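Wekstead Library Extends Evening Hours

03/11/2019

The Wekstead Public Library will remain open until 9 p.m. on two additional evenings each week, following a review of how residents use the building after work and school. The new hours apply to both floors, including the reading room and the study tables.
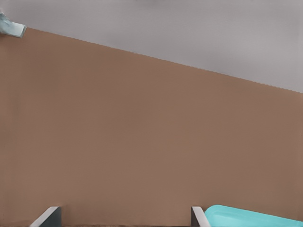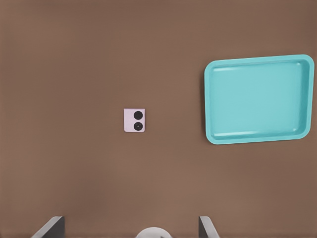 The change responds to a survey conducted in February, in which nearly 3,000 cardholders took part. Respondents asked most often for later access to quiet study space and to the public computers. Requests for a larger magazine collection will be considered separately.

Funding for the first 12 months has been provided by the Trisel Foundation. The library will publish attendance figures at the end of that period – broken down by evening – before a decision is made on permanent hours.

The Ahn Street entrance will be used after 6 p.m. The book return at the main doors remains available at all times. Weekend hours and the schedule at the Brovovance branch are not affected.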